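分类:课程讲义 / 自动化与服务机器人
阅读时间:11分钟

第六讲 机器能否承担家务与车间杂务

一、本讲目的与范围

本讲讨论一个经常被提出、却很少被严格表述的问题:现有的机器人是否已经能够承担家庭和车间中的日常杂务。所谓杂务,在本课程中指下列一类工作:单次耗时较短,对象种类不固定,环境由人而非由工程师布置,且完成质量通常由旁人凭常识判断。收拾桌面、把餐具归位、折叠织物、整理工具台、把散件分入料盒,均属此类。焊接、喷涂、码垛等已长期由专用设备承担的工序不在本讲范围之内。

学员应在课前读完第五讲关于抓取稳定性的材料。本讲不再重复推导接触力与摩擦锥的关系,需要时直接引用其结论。

本讲所用案例取自两处。其一为Dralley住宅试验单元,主要考察厨房与起居室的整理任务;其二为Clundthorpe装配车间,主要考察换班时的工位清理与散件归置。两处所用的任务清单由Siv Boström编订,课程组在授课时作了删减。

二、问题的表述

“机器人能不能做家务”这一提法过于宽泛,无法作答。讨论之前,至少应明确以下几项。

1. 任务的起始状态由谁设定。若物品由实验人员摆放,则摆放习惯本身已经降低了难度。家庭中的物品往往相互遮挡、叠放或紧贴边角,这些情形在人工布置的试验中出现得较少。

2. 允许多少人工干预。远程操作员接管一次,与机器自行重试一次,在时间记录上可能相差无几,在性质上则完全不同。凡报告成功率而不报告接管次数者,其数据在本课程中一律视为不完整。

3. 何为完成。把杯子放到架上与把杯子放到架上的固定位置,是两项不同的任务。人类在家务中通常接受较大的误差,但对少数错误(打碎、洒漏、放入不洁之处)的容忍度极低。评价标准应分别规定这两类情形。

4. 允许多长时间。一项工作若由人在片刻之间完成,而机器需要数倍的时间,是否仍有价值,取决于当时是否有人在等待结果。夜间清理与餐前摆桌不能适用同一时限。

三、Dralley住宅单元的任务安排

Dralley单元的清单共有100项任务,每项限时195秒。计时自机械臂离开初始位置起,至机械臂返回初始位置止。物品落地、容器倾覆或夹爪与家具发生持续接触的,该次记为失败,不得以后续补救抵消。

清单分为三组。第一组为单件取放,对象为硬质、不透明、表面有明显纹理的物品。第二组为受限取放,对象靠近其他物体,或表面光滑、颜色单一。第三组为连续操作,要求机器在不重新标定的前提下依次完成若干步骤。

就课程组掌握的记录而言,第一组的结果较为稳定,失败多由标定漂移引起,重新标定后即可排除。第二组的结果起伏明显,同一物品换一个朝向,结论便可能相反。第三组的主要困难在于误差累积:前一步放置稍偏,后一步的抓取条件随之改变,而系统往往仍按原定位置下爪。

四、腕部视角下的感知问题

许多系统在腕部安装小型相机,使视野随夹爪移动。其优点是近距离时分辨率高,且目标与夹爪处于同一画面,便于直接修正相对位置。其缺点同样明显。相机贴近工作面之后,视野急剧收窄,目标常常只有一部分可见,系统须凭局部轮廓推断整体。

白色光面物体是第二组任务中较难处理的一类。物体自身缺少纹理,可供匹配的特征点很少,能够利用的往往只有外缘以及外缘下方的一线阴影。若物体内部还有同色的嵌套结构,内外两条轮廓在接触处会彼此重叠,分割算法容易将二者并为一体,或将内圈误作外缘。此时夹取宽度的估计会出现系统性偏差。

深色无纹理的台面对此有利有弊。它与白色物体形成强烈对比,有助于提取边界;但台面本身几乎不提供深度线索,基于双目匹配的方法在大片均匀区域内容易得到空值。光照不均时,同一台面的不同部位在明度和色调上也会有差异,以固定阈值区分前景与背景的做法因此并不可靠。 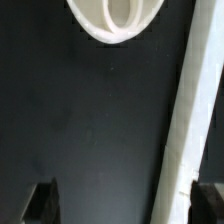 五、接近与夹取

感知得到结果之后,机器须决定从何处、以何种姿态接近目标。以下各点供学员在分析记录时参照。

(一)两指之间的空当不等于可用空间。夹爪下方看似开阔,但指体有厚度,外侧还须留出张开的余量。目标一侧若有长条状物体斜向伸入,该侧手指可能在到位之前先与之相碰。规划时应以手指张开后的外廓检查碰撞,不得以指尖连线代替。

(二)遮挡关系应当显式处理。近处的手指会在画面中压住较远物体的一部分。系统若将遮挡处误判为物体的端点,便会低估其长度。常见的补救办法是依据夹爪开度预先生成手指的遮罩,将该区域标为未知,而不标为空。

(三)环形与敞口物体有多种夹法。可自外侧夹持两边,可夹住单侧壁,也可将一指探入内部。三种方式对宽度、壁厚和高度信息的要求各不相同。在只看到局部轮廓的情况下,应先移动相机取得完整外形,再行选择。为节省时间而省去这一步的,在记录中多表现为首次夹取落空。

(四)下降末段应降低速度,并以接触信号而非视觉作为停止依据。光面台面上的深度估计误差常常大于物体的壁厚,单凭视觉停止可能使指尖压在台面上。

六、Clundthorpe车间的情形

车间杂务常被认为比家务容易,理由是物品种类有限、位置有图可查。Clundthorpe的记录只部分支持这一看法。该处选取30个工位,在二月份的换班时段内共记录2443次归置动作。对象包括料盒、手工具、包装件和各类紧固件。

物品种类确实有限,但工位的实际状态与图纸差别很大。操作者会依个人习惯移动料盒,会将临时不用的零件放在最近的平面上。机器若严格按图执行,便须先将工位恢复到图纸状态,而恢复本身正是待完成的杂务。

车间另有一项家庭中较少见的条件:杂务与生产共用通道和时间。机器占用工位期间,下一班人员无法就位。评价车间方案时,应计算的是工位被占用的总时间,单个动作的速度仅为其中一部分。

两种控制方案曾在该处并行使用。Ojala方案以固定程序为主,遇到异常即停机待人处理;Konetti方案由演示数据训练得到,遇到异常时倾向于继续尝试。前者停机频繁,但后果可以预料;后者停机较少,偶有将物品推至台面边缘的情形。车间方面最终在紧固件归置中保留前者,在包装件清理中保留后者。课程组认为这一分工是合理的,它依据的是出错之后的代价。

七、目前可以作出的判断

就上述两处的材料,课程组持以下意见,供讨论。

对硬质、孤立、外形已知的物品,机器已能在无人接管的条件下完成取放,可以承担家庭或车间中范围明确的一部分工作。

对光滑、同色、相互靠近或部分可见的物品,机器能够完成其中一部分,但结果受朝向、光照和相邻物体的影响过大,尚不能作出可向使用者承诺的保证。

对由多个步骤组成、需要自行判断先后次序的杂务,现有记录不足以支持“能够承担”的结论。单步成功率较高并不意味着整项任务成功率较高,学员在阅读公开演示时尤其应注意这一点。

此外,机器是否便于家中或车间里的人共处,本讲未予讨论,留待第八讲。

八、课后作业

1. 自选一项家务,依第二节所列四项写出完整的任务定义,篇幅不超过一页。定义应使两名互不相识的评分人能够得出相同结论。

2. 就第四节所附画面,说明系统在下爪之前还须取得哪些信息,并提出一种取得方法。应讨论右侧长条物体对手指路径的影响。

3. 比较Ojala与Konetti两种方案在收拾餐桌任务中的适用性,并说明所作假设。

作业以纸质形式提交至教学办公室。逾期提交的,按课程规定处理。

参考阅读:本课程讲义第五讲“抓取稳定性”;Siv Boström编订之任务清单及评分说明(课程内部资料)。

本讲义修订日期:2021年8月8日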